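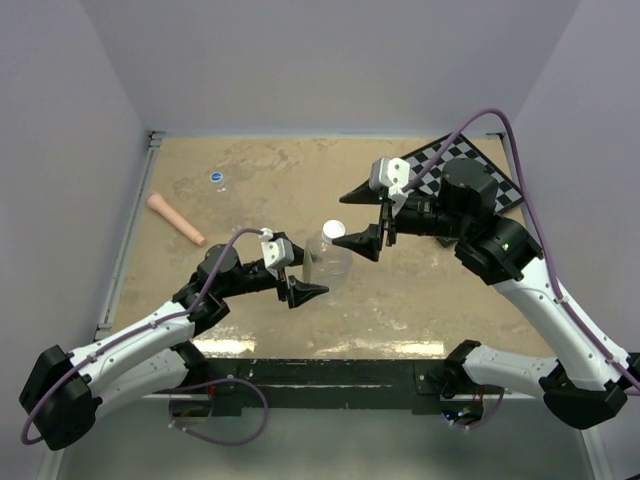 Re: Caps that won't come off (and lids in the recycling)

Thanks to everyone who replied on Thursday about the bottle caps. I have read all of it and tried most of it, and I want to put down what I do now before the thread wanders off to jam jars again. My own interest is in the plain screw cap on a clear plastic bottle, the white sort, and what to do with it once the bottle is finished. A blue-and-white cap left lying on the table by itself, like the small one there, is the kind I find under the fridge three months later. It came away from its bottle at some point and after that it belonged to nothing.

Earlier on the list it was written:

> We have been told two different things about caps. The leaflet that
> came with the Plurnow bin says to take them off and put them in
> separately. The sheet pinned up in the Ahn Road centre says to leave
> them on. I have a carrier bag with 705 of them in it, counted by my
> children over a wet half-term, and I would like to know where they
> should go before I start on a second bag.
>
> Also, does anybody have a good way of getting the cap off when the
> ring has jammed? My hands are not what they were and the rubber
> gripper from Fornitora has split.

On the first point, I rang the Ahn Road centre. They want caps on. The person I spoke to said loose ones fall through the screens at the sorting end and go out with the grit. The Plurnow leaflet is the old one, from when the bins had a separate tray. If your bin still has the tray you can take it out, it lifts up and towards you, and you get a bit more room for cartons.

So: empty the bottle, rinse it with a splash of cold water, squash it from the bottom upwards and screw the cap back on while it is still flat. If you put the cap on first you are squashing against the air and it will not go down. I did it the wrong way round for years.

The 705 are a different matter. The centre won't take them loose, not even in a bag, as the bag gets pulled out at the front of the line. There is a collection box at the Nellix shop, next to the batteries, and that one is for caps only. They want them clean and dry, with no metal ones and no cardboard liners. I took 20 in to see and there was no trouble. They had a sign up saying the box had taken 2,982 since it was put in, which I thought was low, so a full carrier bag will be welcome.

On the second point, jammed caps. These are the things people suggested and how I got on.

Running the neck under the hot tap worked on two out of three. It does nothing if the thread is sticky with cordial, and for that you need to stand the bottle upside down in a mug of warm water for ten minutes and then try again.

A wide elastic band round the cap worked better than the Fornitora gripper ever did. Use the thick kind that comes round broccoli.

Holding the bottle lower down made more difference than I expected. If you grip a thin bottle round the middle it gives, the neck twists with the cap and you get nowhere. Hold it up at the shoulder, where it is stiffer. With two people, one can hold and the other can turn.

Nutcrackers - no. They chewed the edge of the cap and it would not seal afterwards.

I have not tried the knife under the ring and I am not going to.

One question of my own. What are people doing with the caps that stay fixed to the bottle by a little strap? Mine fold back and spring up again when I pour. Somebody said to turn them right round until they click, but I can't get a click out of any of them.

I will be at the Nellix shop again in July and can take a bag for anyone who lives at this end. Please reply to me off the list for that, so as not to fill everyone's inbox.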